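Pramila Shukla
06/01/2022

Seit April koche ich jeden Abend selbst, und ich möchte hier ein wenig davon erzählen. Mein Deutsch ist noch nicht perfekt, ich bitte um Geduld. (1/6)

Früher habe ich in der Kantine von Gurnar gegessen. Das war bequem, aber am Ende des Monats fehlte mir immer Geld. Nun plane ich am Sonntag die ganze Woche. (2/6)

Das wichtigste Gericht ist bei mir Dal. Man braucht 600 Gramm rote Linsen für den großen Topf, und man soll sie waschen, bis das Wasser klar bleibt. Kurkuma gebe ich sofort dazu, Salz erst am Schluss. (3/6) 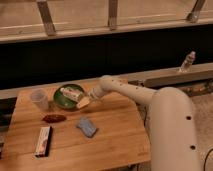
Grüne Schüssel auf hellem Tisch.

Für den Reis habe ich lange die richtige Zeit gesucht. Meine Mutter misst mit dem Finger, ich messe mit der Uhr: 25 Minuten zugedeckt, davon die letzten zehn ohne Hitze. Bitte den Deckel nicht öffnen! (4/6)

Gewürze kaufe ich im kleinen Laden Suseck. Kreuzkümmel immer ganz, nicht gemahlen. Er wird in der Butter geröstet, bis er riecht, und dann kommt er über die Linsen. (5/6) 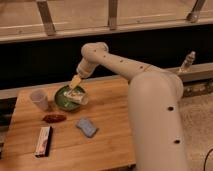

Noch einmal die grüne Schüssel.

Morgen schreibe ich über das Einfrieren. Wer von euch friert Reis ein, und wird er danach nicht zu trocken? (6/6)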